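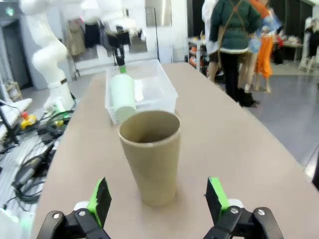
Tan paper cup in front of a clear storage bin.

Water meter changeover: notes for the Plamau district

The meter replacement program reached the end of its second stage in April. Of the 3,000 service connections in the Plamau district, 1,984 now have the new ultrasonic meter. The remainder are mostly on the Pritholm side, where many of the meter pits are shallow and need a new frame before the longer meter body will fit.

The old meters are mechanical. Water turns a disk, the disk drives a register, and a reader walks the route to collect the numbers. As the disk wears, more water slips past it without being recorded, and the error is largest at low flow. A dripping faucet or a slow toilet leak may not move an old disk at all. The new meters have no moving parts in the flow path. They send a sound pulse upstream and another downstream and work out the flow from the difference in travel time.

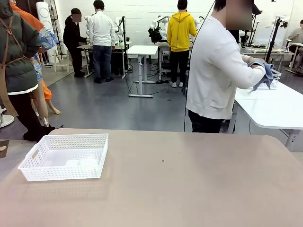 For the customer, the main effect is on the first two bills. A home with a small steady leak will see higher recorded use after the changeover, even with no change in habits. The rate per unit is the same. Before calling the office, shut off every fixture and look at the meter display for 15 minutes. If the last digit moves, water is going somewhere. Toilets are the first thing to check: put a few drops of food coloring in the tank, wait without flushing, and look for color in the bowl. Water softeners stuck in the regeneration cycle are the second.

The meters store hourly readings and transmit once a day at 3 a.m. to the collector on the Mwakalinga tower. The alert threshold is set at 24 hours of continuous flow. During the second stage 87 alerts were sent out. Most came from irrigation valves that had not closed fully – a common fault after the first spring startup.

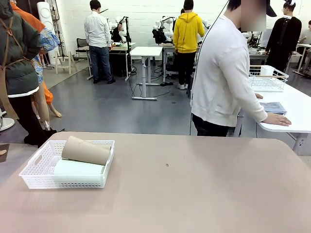
Customers who want to see their own hourly data can register on the Zetosham portal with the account number and the meter serial number printed on the changeover tag. So far 1,206 accounts are registered. Readings show up the morning after they are sent, so the portal is of no use for tracing a burst pipe. In that case close the curb valve or the house valve and call the emergency line.

Stage three starts on the streets north of the Pritholm pump station. Door tags will be left ahead of each visit. Clear plants, gravel and parked vehicles from the pit lid. Water will be off for less than an hour in most cases. Afterward, run a cold outside tap first until it flows clear, then the indoor taps with the aerators removed. Cloudy water that clears from the bottom of the glass upward is trapped air and needs no action.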